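Saving water at home when the supply runs low

We get a hosepipe ban in Matstead nearly every August now, and after a few of them you get surprisingly good at making water go further. I love this stuff! Most of these cost nothing and you can start tonight.

In the kitchen

Keep a washing-up bowl in the sink and rinse all your veg in it, cleanest first, muddy potatoes last. Then straight out to the beans with it (no soap, obviously). Pasta water is brilliant for pots too, once it's stone cold and as long as you didn't salt it.
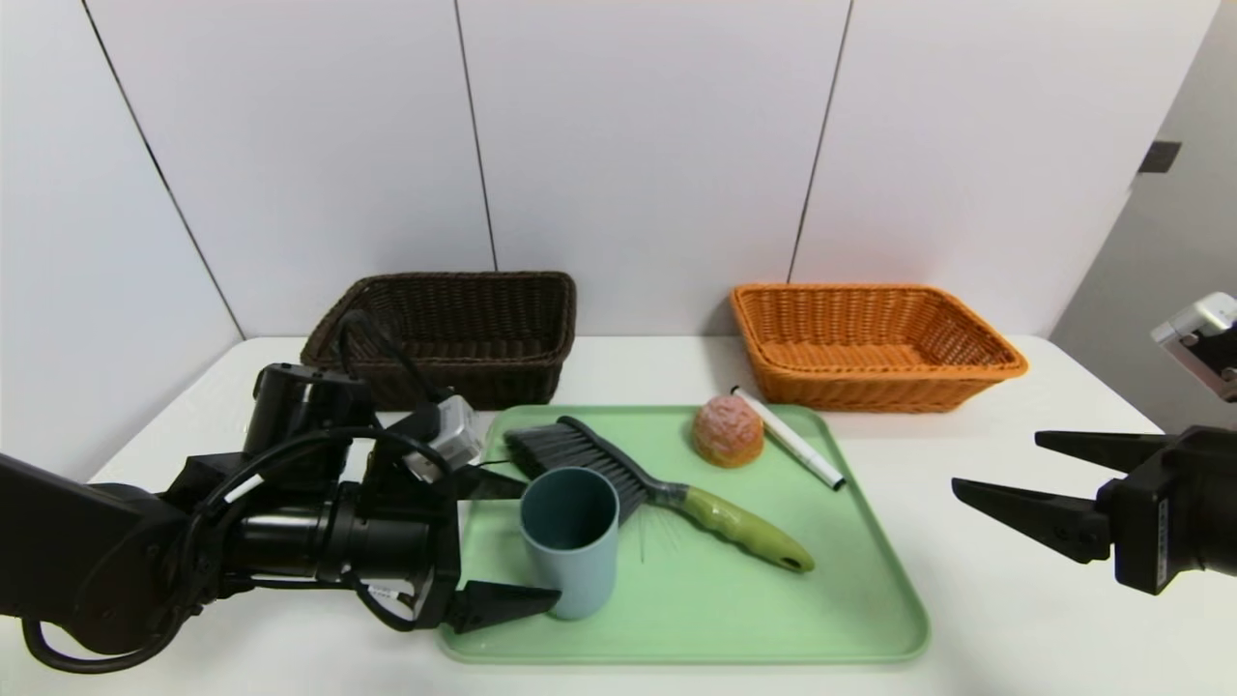 The other big one is the cold tap. Ours runs warm for ages in summer, so I fill a 2 litre jug first thing and leave it in the fridge door. Lovely cold water all day and nothing poured away while you wait.

Stand drippy things on a tray with a lip, such as wet herbs, rinsed jars or seedlings you've just watered. Tip what collects back into the watering can.

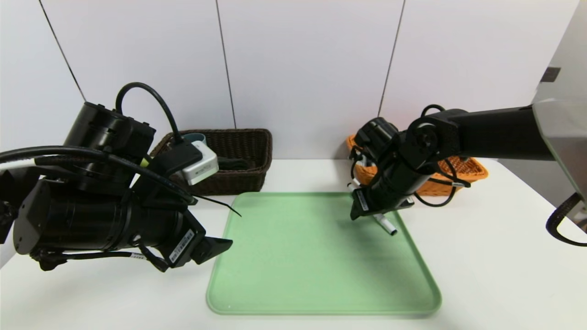

A green plastic tray with a raised rim.

In the bathroom

Put a bucket in the shower while it warms up. Mine catches roughly 6 litres, enough to flush the loo or give the tomatoes a good soak.

Check the loo for leaks as well: a few drops of food colouring in the cistern, wait 20 minutes, don't flush. Colour in the pan means the valve needs changing, and it's a cheap part.

Outdoors

A 100 litre water butt fills faster than you'd think, even off a shed roof. Water in the evening, right at the roots, and mulch with whatever you've got. Grass clippings work a treat once they've dried a bit!

Next time: descaling a kettle with lemon peel.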